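Ridville Toy and Household Swap Returns in February With a Bigger Hall and Longer Hours

RIDVILLE, 2021-12-09 - The Ridville Swap is coming back! After a first season that filled the old Drilent building to the doors, the town's free exchange of toys, kitchen things and small household goods will open again in February, this time with the whole ground floor to spread out in.

Families, students and anyone with a crowded closet can bring clean, working items they no longer need and go home with something they do. No money changes hands, and you don't have to bring anything to take something.

"We had 1,373 items find a new home last season, and I still can't get over it," said Liesl Danzer, who runs the Swap. "People came in with one bag of baby cups and stayed for an hour talking to their neighbors. A man took home a waffle iron and came back the next week with waffles. I want more of that!"

The new space gives the Swap room for 30 tables, up from the handful squeezed into the front room last time. Toys and games will be along the windows, with kitchen goods in the middle and books at the back near the heaters. There will also be a repair corner, run by the Vondráček family of Vondráček Clock and Lamp, who will look at wobbly lamps, stuck music boxes and toys that have stopped talking. They ask that visitors bring the right batteries if they have them.

Takus Bakery on Mill Street will supply rolls and hot cider on opening day. The first 200 visitors will also get a cloth bag, sewn over the fall by the quilting group from fabric left over at the end of last season. No two bags are the same, and some of the prints are wonderfully loud.

What to bring: toys with all their parts, cups, bowls and plates without chips, hairbrushes and combs only if new, picture books, puzzles (please count the pieces!), small tools, and bedding that has been washed. Large furniture, car seats, mattresses and anything that runs on gas can't be accepted. Clothing will have its own event later in the spring.

Drop-off begins one week before opening, at the side door on Canal Lane. Items should come in open boxes or bins so they can be sorted quickly - sealed bags slow everyone down. Small things are welcome mixed together. 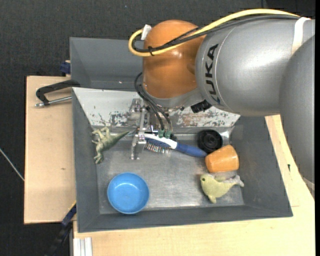 A dinosaur toy, an orange cup and a blue bowl share a gray bin with other small items.

Anything left at the close of the season will be offered to schools and shelters in the county. Last time that came to 470 items, most of them books and dishes, and the thank-you cards from the Ridville elementary classes are still taped up in the hallway.

"If you came last year, come say hello, and if you didn't, you have no idea how good the puzzle table is," Danzer said. "I've been saving a jar of odd buttons for whoever wants it - it's a very big jar."

Admission is free and the building is step-free from the parking lot. Children are welcome with an adult. Opening hours and the full list of accepted items will be posted at the Ridville library and on the door of the Drilent building after the New Year.

Media contact:
Liesl Danzer
The Ridville Swap, Drilent Building, Canal Lane, Ridville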